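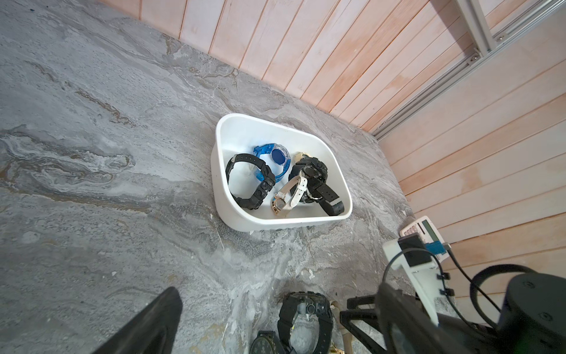 흰색 통에 담긴 손목시계들

문의 번호 1771
제품: Lirno 가족 낭독 서재 (태블릿 앱, 빌드 1385)
분류: 낭독 기록 / 아이 프로필
상태: 해결됨

문의 내용

아이 둘과 저녁마다 Lirno로 Yazzie 이야기 시리즈를 읽고 있습니다. 큰아이는 여덟 살, 작은아이는 다섯 살이고 프로필을 따로 만들어 두었습니다. 11월 업데이트 이후 작은아이 프로필로 읽은 이야기가 큰아이 기록에 들어갑니다. 작은아이의 스티커 판은 그대로 비어 있고, 큰아이 쪽에는 읽지도 않은 유아용 이야기에 완료 표시가 붙습니다.

또 하나는 이어 읽기 문제입니다. 3장까지 읽고 덮으면 다음 날 첫 장부터 다시 시작합니다. 작은아이가 어제 읽은 데라고 울어서 손으로 넘겨 찾고 있습니다.

지금까지 해 본 것
앱을 완전히 종료하고 다시 실행함. 변화 없음.
태블릿 재부팅. 변화 없음.
로그아웃 후 다시 로그인. 로그인할 때 "오류 397"이 잠깐 떴다가 사라짐.
휴대폰에서도 같은 계정으로 확인. 기록이 똑같이 섞여 있음.

앱을 지웠다가 다시 깔면 부모 메모까지 없어질까 봐 삭제는 하지 않았습니다. 이야기마다 아이들이 한 말을 적어 둔 메모라서 꼭 남아 있어야 합니다.

지원팀 답변, 오전 10:20

삭제하지 않으신 것은 잘하셨습니다. 부모 메모 중 서버에 올라가지 않은 것은 앱을 삭제하면 복구할 수 없습니다. 먼저 설정 > 가족 > 메모 내보내기에서 파일로 저장해 주세요.

오류 397은 프로필 목록을 내려받는 도중 연결이 끊겼을 때 나오는 코드입니다. 이 상태에서는 앱이 목록의 첫 번째 프로필을 기본으로 사용합니다. 화면에는 작은아이 이름이 보여도 기록은 큰아이에게 저장될 수 있습니다.

다음 사항을 확인 부탁드립니다.
두 프로필의 생년월이 모두 입력되어 있는지
Prornside 낭독 스피커를 연결해 쓰고 계신지
저녁에 읽을 때 와이파이가 켜져 있는지
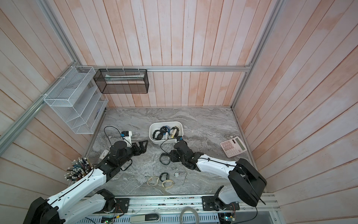
문의자 답변, 오후 1:45

메모는 내보냈습니다. 파일을 열어 보니 내용이 다 들어 있습니다.

생년월은 큰아이만 입력되어 있었습니다. 작은아이는 가입할 때 건너뛴 것 같습니다. Prornside 스피커는 아이 방에 있고, 제가 늦는 날에는 이걸로 이야기를 틀어 줍니다. 와이파이는 잠자리에 들 때 끕니다. 책만 보고 다른 영상은 안 보기로 아이들과 약속한 것이라 계속 끄고 싶습니다.

작은아이 생년월을 넣고 저장했는데 저장 단추를 누르면 이전 화면으로 돌아가고 값은 다시 비어 있습니다. 세 번 해 봤습니다.

지원팀 답변, 오후 3:05

와이파이는 끄고 쓰셔도 됩니다. 이야기를 미리 내려받아 두면 기록은 기기에 쌓였다가 다음 연결 때 올라갑니다.

생년월이 저장되지 않는 것은 스피커에 남아 있는 예전 프로필 정보가 새 값을 덮어쓰기 때문으로 보입니다. 아래 순서로 진행해 주세요.

1. Lirno 앱에서 설정 > 연결된 기기 > Prornside > 연결 해제
2. 스피커 전원을 끄고 잠시 기다린 뒤 다시 켜기
3. 와이파이를 켠 상태로 앱에서 작은아이 생년월 입력 후 저장
4. 가족 화면을 아래로 당겨 새로 고침하고 값이 남아 있는지 확인
5. 스피커를 다시 연결하면서 "앱의 프로필 사용" 선택

5번에서 "스피커의 프로필 사용"을 고르면 처음 상태로 돌아갑니다.

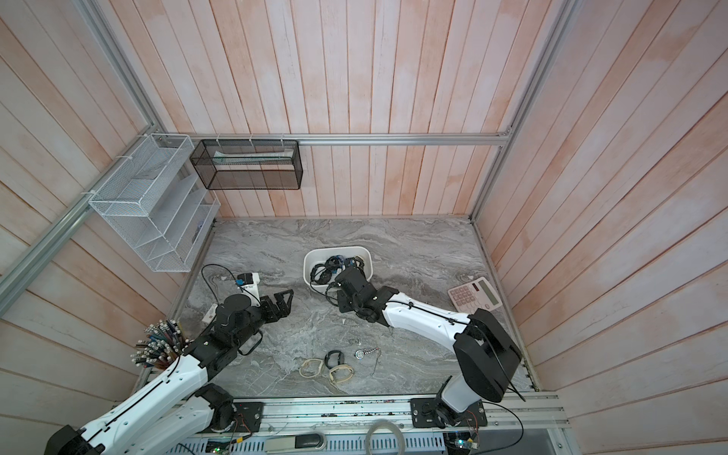
문의자 답변, 오후 8:50

순서대로 했고 4번에서 값이 남아 있었습니다. 스피커도 다시 연결했습니다. 오늘은 작은아이 프로필로 한 편을 읽었는데 스티커가 작은아이 판에 붙었습니다. 책을 덮었다가 다시 여니 읽던 장에서 열립니다.

이미 섞인 기록은 아직 큰아이 쪽에 있습니다. 큰아이가 주간 목표를 다 채운 것으로 나와서, 자기가 읽지 않은 것은 빼 달라고 합니다. 옮길 수 있습니까?

Pralorholm 출판사에서 나온 인내심 이야기 묶음도 확인 부탁드립니다. 구매는 되어 있는데 작은아이 서재에는 안 보입니다.

지원팀 답변, 다음 날 오전 9:30

잘못 들어간 기록은 저희 쪽에서 작은아이 프로필로 옮겼습니다. 앱을 열고 새로 고침하시면 반영됩니다. 큰아이의 주간 목표도 다시 계산됩니다. 부모 메모는 건드리지 않았습니다.

Pralorholm 묶음은 권장 연령이 일곱 살부터라서 생년월이 입력된 뒤 작은아이 서재에서 숨겨졌습니다. 함께 읽으실 계획이면 작은아이 프로필 > 서재 > 연령 제한에서 "부모와 함께 읽기"를 켜 주세요. 혼자 듣는 스피커 목록에는 계속 나오지 않습니다.

문의자 답변, 오전 11:15

기록 옮겨진 것 확인했습니다. 묶음도 보입니다. 닫으셔도 됩니다.

처리 메모
원인: 생년월 누락 프로필과 스피커의 이전 프로필 정보 충돌. 로그인 시 오류 397 동반.
조치: 스피커 연결 해제 후 프로필 재저장, 기록 이전.
후속: 생년월 저장 실패 시 안내 문구가 나오지 않는 문제를 개발팀에 전달함.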